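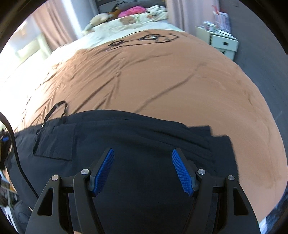
Home | Threads | Phones | About | Log in

Araba Nyarko
5/24/20

ok so the Usel update. do NOT install it yet if your phone is carrier locked. thread

went from build 125 to 129 last night. phone rebooted fine, then "SIM not supported." same SIM I've had in it since November

tried the usual. airplane mode on/off, pulled the tray, network reset. nothing. lost all my wifi passwords too, great

rolled back to 125 using the Staltell tool. took 3 tries, first two it hung at the logo. third one went thru and signal came right back

if you're going to roll back: back up first, battery over half, use a cable plugged straight into the computer. hubs make it drop out

Viktória Csonka says hers is unlocked and 129 works fine on it. so looks like locked phones only?? can't say for sure, thats two phones

couple people asking about the Josley. don't have one, can't test, sorry

Lahtinen support chat had me at 187 in the queue. gave up, went and made dinner

also turn OFF auto update before you go to bed or it'll just grab 129 again overnight. Settings > System > Updates, little gear at the top. they moved it

update: someone says wiping the modem cache fixes it without rolling back. haven't tried, my phone works again and I'm not touching it tonite

if you do try it tell me which carrier + which build, will add replies here

We use cookies to improve your experience. By continuing to browse you accept our cookie policy. OK

Print this page | E-mail this thread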